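Ticket 2373: Gripper width signal drops to zero on thin chain items
Project: Falura (jewelry sorting episodes)
Component: width estimation, right hand
Opened by: Setsuko Oda
Assigned to: Bakari Koech
Status: waiting for second check
Opened: April 5, 2022

Setsuko Oda wrote:

I am training the policy for the jewelry task and I found a problem with the width labels. In 18 of 150 episodes the right gripper width goes to 0.0 while the chain is still held between the tips. The policy then learns that "closed with object" and "closed with nothing" are the same state. In evaluation it goes to the box, opens and closes over the cloth, and continues as if it has the chain.

With the beaded bracelets I do not see this. With the watch I do not see it either. Only chains.

Steps to reproduce:
1. Load episode 3128 from the Falura set.
2. Plot right width against time.
3. Compare the plot with the wrist video during the lift.

Expected: a small positive width during the lift.
Result: flat zero from the moment of grasp until release.
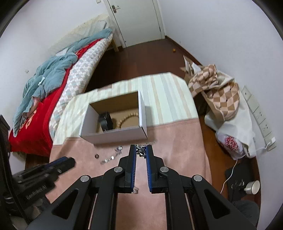 I tried first to change the smoothing window, from the default to the shortest one. It made no difference, so I think the filter is not guilty. Then I recomputed the widths from the raw video with the older Adeyemi script, and the value was small but not zero. Therefore the information exists in the video and we lose it in a later step.

Bakari Koech wrote:

Thank you for the clear steps. I can reproduce it. Could you please tell me which calibration file was used for this set? In December we changed the zero point for the ribbed pads, and the old file subtracts too much.

Setsuko Oda wrote:

The header says Brirkavus calibration, version before December. I did not know there was a newer one. Sorry, I should have checked this before opening the ticket.

Bakari Koech wrote:

No problem, the loader should give a warning and it does not. The old offset was measured with the pads pressed hard together, so every thin object falls below it, and then the code clips negative values to zero. A bead is thick enough to stay above. I attach the new file. Please recompute only the 18 episodes first and do not overwrite the originals.

Setsuko Oda wrote:

I recomputed the 18 episodes. In 17 the width stays positive during the whole lift. Episode 3128 is better but still touches zero for a short time near the end of the lift. I looked at the video again and I am not sure if the chain slides down between the pads there or if it is only the estimate. I have kept this episode out of the training list for now.

The retraining is running on Astix with the corrected labels. I changed nothing else, so that we can compare with the old result.

Bakari Koech wrote:

Good. I will look at 3128 by hand. I will also remove the clipping, because a negative width would have shown us this error much sooner. Please leave the ticket open until the evaluation is finished.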